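**How do I send in a repair?**

Bring it to the Dodotcombe counter between 10 and 4, or post it to us with a note saying what's wrong. Put your order number inside the parcel, not on the outside. Please wash everything first.

**What does it cost?**

Plain hems are £18. Zips in trousers and skirts are £20. Anything else we price when we see it, and Lâm Phan will ring you before starting.

**Do you work on T-shirts and other jersey?**

Yes. Jersey is sewn with a ballpoint needle and a stretch stitch, so let us know if a hem has been redone before - old thread has to come out first.

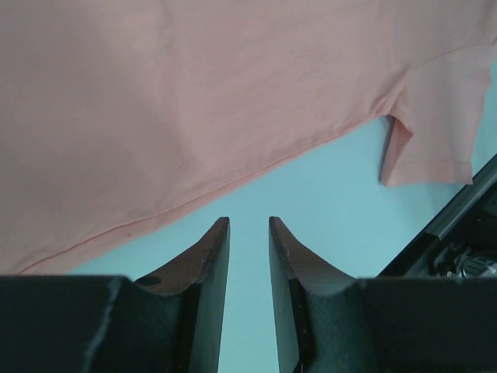
*Pink short-sleeved T-shirt with a stitched bottom hem.*

**Can you match my thread?**

Usually. We keep 300 shades. If yours isn't among them we'll offer the nearest two and you pick.

**How long will it take?**

Hems are normally ready in a week. In March and September we're slower because of school uniforms and coats.

**Do you do leather?**

No. Try Teixeira, two doors down.

**I've lost my ticket. What now?**

Give your surname and the last four digits of your phone number. We keep finished items for three months - after that they go to the Rernonis charity rail.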